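Ticket: Ploltis table, white top - rocks at one corner and had a sticky film
Status: Closed by customer
Opened: 30 January 2026
Bought from: Mondetti online store

Hi there! I'm writing about the Ploltis table with the white top. I love the table, I really do, but I have two problems and I'm hoping at least one of them is me being silly.

First one is the wobble. If I lean on the back left corner the whole thing tips a tiny bit and then tips back when I let go. I've turned the little foot under that leg all the way out and all the way in (15 turns, if that helps) and it still rocks. The floor is level as far as I can tell, and I tried the table in the hallway too. Same corner, same rock.

Second one is the top. When I peeled off the protective sheet it left a tacky film on the half nearest the window. Paper sticks to it. I wiped it with warm water and dish soap, let it dry, and it was back to tacky by dinner.

Update, next morning. Thanks for the quick answer! I did what you said and loosened all the leg bolts, stood the table up the right way, pushed down on the middle and then tightened them again going corner to corner. Huge difference. I'd tightened each leg completely before starting the next one, which your instructions do warn about on a page I skipped - sorry! There's still the faintest movement if I go looking for it, but my coffee stays put.
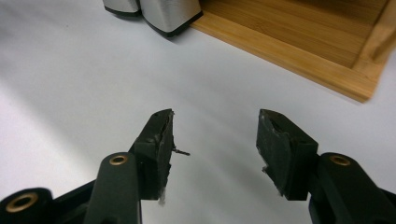

For the film I used the Dakaria citrus cleaner from under my sink, after testing it on the underside like you told me to. A few drops on a soft cloth, small circles, then a clean damp cloth, then a dry one. It took me 20 minutes and the stuff came away in little gray rolls, like eraser crumbs. I went over the window half twice and the rest once. Paper slides right across now and I'm thrilled, because I was really dreading sending back a table this heavy!

One leftover question. The Hettiarachchi felt pads I bought come in a pack of 100 and they're a bit wider than the feet. Can I trim them, or will the edges peel? I'd also like a spare foot if you sell them separately, since I think I chewed up the thread on that back left one with all my turning.

Last update: the spare foot came, it screwed in fine, and I trimmed the felt pads with kitchen scissors. You can close this one. Thanks again for being so patient with me!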